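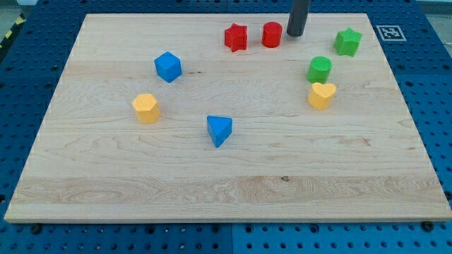
Just chuck the lot on the nature strip and be done with it, wrote one of you under my February post about moving house, and I have to say I laughed, and then I went and stood in the hallway and thought about it quite seriously.

For anyone new, we're leaving Clellton at the end of the school holidays and heading up the road to Jandine, where the house is smaller, the yard is bigger and the shed is (I am told) "basically another room". I've been in that shed. It's basically a shed. So things have to go, and what has turned out hardest to part with is the toys. My kids are taller than me now! They couldn't care less. My youngest looked at a tub of farm animals I'd been guarding for years and asked if we could use the tub for her art stuff.

I had a plan, and it began on the lounge room floor with three old sheets: keep, op shop, tip. By lunchtime there was a fourth sheet called "ask" and it was bigger than the other three put together. Everything on it was mine to decide about, so I don't know who I thought I was going to ask.

Plastic was easy. Anything with a battery compartment went straight out, especially the singing caterpillar, which still had a bit of life in it and gave us half a verse from inside the garbage bag. Soft toys were harder, but the op shop on Main Street won't take them anyway, so we kept a couple each and a neighbour's dog got the rest. Best day of that dog's life.

The wooden stuff, though. I could not do it. Stacking rings, the little blocks in every shape, the train track with the bridge that never quite lined up. A lot of it came from a market stall called Cotomwood that used to set up next to the egg man, and I bought one thing there nearly every month for years, mostly when we couldn't really afford it. Wooden toys don't go grubby the way plastic does. They get dinged and a bit faded on the corners and look better for it, and they make that lovely clonk when you tip them out. I sat there clonking them for a good while. My tea went cold.

I rang my sister, who said keep them for grandchildren, and my mum, who said she'd kept all of ours for grandchildren and had I ever once asked for them. Which, ouch. I hadn't. They were in her roof and they smelled of roof.

So we've come to a sort of deal. I'm allowed 2 boxes. Proper boxes, the book-sized ones, not the enormous wardrobe ones I tried to sneak past. We started with 16 boxes of toys, if you count the dress-ups, so I reckon I deserve a medal or at least a decent cake from Jasińska, which is the bakery I'm going to miss more than the house. They do a poppyseed roll on Saturdays and you have to be there before nine. I've already checked how long the drive is from the new place. It's doable. Don't tell anyone I checked.

Everything else that was wooden and still in good nick went to the playgroup at the hall. I'd thought I'd drop it off and run — quick, like a bandaid — but one of the mums had the kettle on and I ended up staying till pack-up. There was a little boy in gumboots who took the whole train set under a table and wouldn't come out for fruit. I did have a small cry in the car, and then I went and bought fish and chips, and by the time I got home I was mostly just glad of the space in the hallway.

Next up is the linen cupboard, which I feel nothing about, and then the photos, which I feel far too much about. There are 2,649 on the old computer alone, and I know that because the computer told me when it refused to copy them. If anyone has a sane way of sorting through that many pictures of the same beach holiday, please leave it in the comments. And if you've moved from a big house to a little one and regretted what you got rid of, maybe leave that until May, when it's too late for me to do anything about it.

Right, I've got a sandwich press to find. It was packed on Thursday by somebody who wrote "kitchen misc" on every single box.

Posted 2019-04-07 in Home, Moving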